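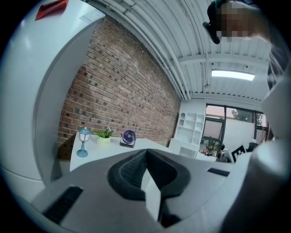
Slide 2: the brick wall, with the white cabinet at left.

Start with the wall. Reddish-brown, tan, some gray. The Riltstead listing says 1856 and I don't buy it - ask Ea Laxdal where that date comes from. No source so far.
Pause. Then the white table: Juner wants 40 more inches of counter along the brick. Why? Have they tried working at what they've got?
Skip the pipes unless Vilhjálmur asks. Next slide, costs.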